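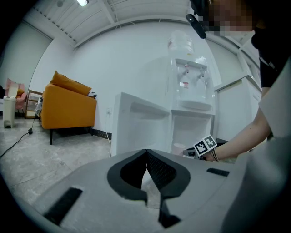
**What stopped the Asley gripper on the third day of trials?**
The jaw position reading drifted until the software believed the jaws were open when they were shut, so it kept closing them.

## 4. The fault

Our plan allowed for 2,000 cycles without a stop. We got 126. The Boruron motor driver then tripped on over-current, reset itself and tripped again, which it did 13 times before one of us reached the switch. The log for 9/3/19 records all of this in a very calm tone.

We blamed the cable first, as it was the cheapest part. A new cable changed nothing except our budget. The real trouble was a set screw on the encoder collar, fitted in August without threadlocker by the authors of this report. It had backed off far enough for the collar to slip a little every time the jaws closed, and by the last cycle the reading was out by over 17 degrees.

## 5. Safety

No one was hurt. Still, the stop button was on the far side of the bench, and our risk form (Valcárcel lab template, section 2) said it was "within easy reach". It was, for someone with a much longer arm.

Changes made:

- collar pinned to the shaft
- current limit lowered in the driver
- stop button moved next to the operator
- re-homing every cycle, as the Gorley manual told us to do on its first page

The full run has not been repeated yet.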